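# How Cloth Is Made, and Why Different Cloths Do Different Jobs

*From the Nundby Museum of Everyday Things, reading series for ages 8 and up*

Cloth touches us nearly every minute of our lives. We sleep under it, wear it to school, dry our faces with it and hang it across our windows. People have been making cloth for thousands of years, and many of the first steps have stayed the same. This guide explains where cloth begins, how it is put together and how its makers decide what each kind should be used for.

## It begins with fibers

A fiber is a very thin strand, often thinner than a hair from your head. All cloth is made from fibers. They come from several sources.

**Plants.** Cotton fibers grow in fluffy white clusters around the seeds of the cotton plant. Linen comes from the stem of a plant called flax. The stems have to be soaked and beaten before the long fibers inside will come free.

**Animals.** Wool is the coat of a sheep, and it is usually cut off in spring or early summer. In Skokau, where the museum's own fleeces come from, shearing takes place in May. Silk is made by silkworms, which are the caterpillars of a moth. A silkworm wraps itself in one very long thread to make its cocoon.

**Factories.** Polyester and nylon do not grow anywhere. They are made from chemicals, most of which come from oil. The material is melted and pushed through tiny holes, a little like water coming through a shower head. When the streams cool, they become solid fibers.

## From fiber to yarn

A single cotton or wool fiber is short and weak. If you pull on it, it will break. When many fibers are twisted together, however, they grip one another and become strong. This twisting is called spinning, and the long strand it makes is called yarn or thread.

Before there were machines, people spun by hand with a spindle, which is a stick with a weight on it. Later came the spinning wheel. Today, one factory machine can spin hundreds of threads at the same time.

You can try this yourself with a cotton ball. Pull a small piece out gently and twist it between your fingers as you pull. It will form a short length of thread.

## Weaving and knitting

There are two main ways to turn yarn into cloth.

In **weaving**, one set of threads is stretched tightly on a frame called a loom. These threads are the *warp*. A second set, the *weft*, passes over and under them from side to side. Bedsheets and jeans are woven. Woven cloth usually holds its shape well.

In **knitting**, the yarn is pulled into loops, and each loop passes through another one. Loops can open and close, so knitted cloth stretches. T-shirts, socks and sweaters are knitted. If you look at a T-shirt through a magnifying glass, you will see rows of tiny loops shaped like the letter V.

## Cloth for soaking and wiping

Some cloth is made to pick up water. A bath towel is covered in small loops that stand up from the surface. The loops give the water more places to go, and the cotton they are made of takes in water easily.

Microfiber is a newer kind of cloth, usually made of polyester and nylon. Its fibers are finer than silk. During manufacture, many of them are split into even thinner strands, leaving very small gaps between them. Dust and water are drawn into these gaps and held there. For this reason, microfiber is often used to clean eyeglasses, windows and polished furniture. 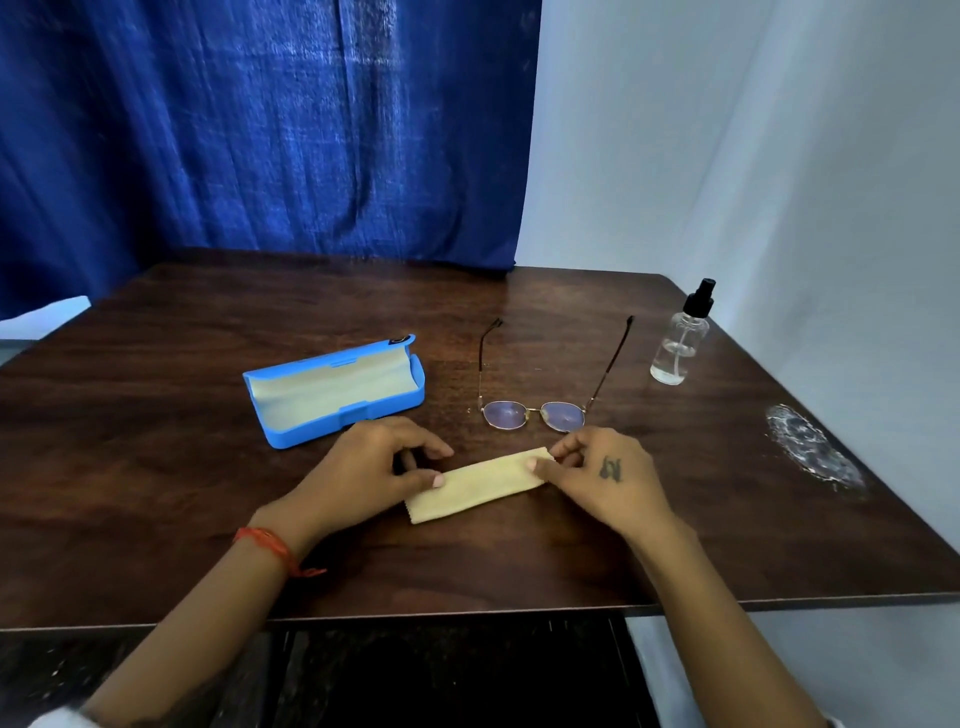
*A folded microfiber cleaning cloth on a dark brown wooden table, with a blue curtain behind.*

Microfiber needs some care. Fabric softener fills up the gaps between the strands, and the cloth then cleans poorly. It should also be washed apart from cotton towels, which leave lint behind.

## Cloth for hanging

Curtains have other work to do. They may need to block light, give privacy or help keep a room warm. A heavy curtain is generally better at these jobs than a thin one. Curtains are often made wider than the window they cover, so that they hang in folds. The folds trap air, and trapped air slows the movement of heat.

## Adding color

Most fibers are white, cream or brown to begin with. Color is added with dye. For a long time, dyes came from nature: blue from the indigo plant, red from the root of the madder plant, and yellow from a plant called weld. Modern factories mostly use dyes made in laboratories. These come in many more shades, and each batch can be matched to the last.

## At the museum

The Grgić Weaving Room holds 32 samples of cloth that visitors may touch. Children aged 9 and over may also use the table looms in the Pridside Workshop, provided that an adult stays with them. The looms are available from 9 in the morning.

## Words to remember

- **Fiber:** a very thin strand from a plant, an animal or a factory
- **Spinning:** twisting fibers together to make yarn
- **Loom:** a frame that holds threads for weaving
- **Warp:** the threads stretched tightly on a loom
- **Weft:** the threads that go over and under the warp
- **Dye:** a substance that gives cloth its color

*Text by Kristine Villanueva, Learning Department. Schools may copy this guide for classroom use.*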